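### 4.2 Joints, rails and the claim of "tool-free" access

The literature on demountable partitions is generous to its subject. Suppliers and a good share of researchers repeat that a framed panel can be taken out, stored and put back by one person in an afternoon, with no loss of finish. Vasseur goes further and speaks of a service life of 1,000 removals. We were unable to find the test behind that figure, and our correspondence with the firm produced a brochure. Rey (Baptiste Rey, personal communication, January) suggests the number was carried over from a hinge trial and never corrected. We can't confirm this, but it would explain why the same 1,000 turns up in Hullham's literature for a system with quite different hardware.

Our own interest is narrower. We asked what a maintenance worker meets at the corner of a panel, and whether the fittings there agree with the word "tool-free" as it is printed on the Holtbridge data sheet.
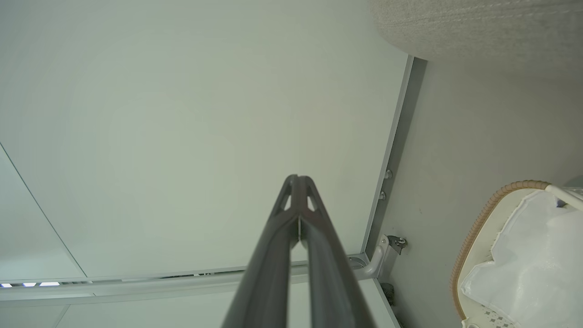

**Figure 2.** Smooth pale panel with horizontal rail and vertical frame member.

Corners are where most of the optimism in this field comes undone. A flat sheet is easy to specify and easy to clean, and its behaviour at mid-span tells us little about how it will come out of its frame. The vertical member in Figure 2 carries two small round screws, one above the other, and a curved tubular bracket where it meets the rail lower down. We don't claim that the screws hold the panel; from the face of the assembly their purpose can't be settled. A worker faced with them would still reach for a screwdriver before reading any data sheet, and a term that depends on the reader ignoring visible fasteners is of doubtful value in a specification.

A similar caution applies to colour. Pale finishes are often recommended on the grounds that they show soiling early and so prompt cleaning. At the Trarkumum site, 9 cleaning staff were asked where they wiped first, and most named the rail. The favourite explanation, that people clean what they can see, doesn't account for that answer. Habit and reach seem to us at least as likely, although a group of this size won't carry much weight either way.

We therefore use "demountable" in the remainder of this paper and drop "tool-free" except when quoting. Section 4.3 takes up the removal times reported by Hullham, which were recorded with the adjoining panels already out.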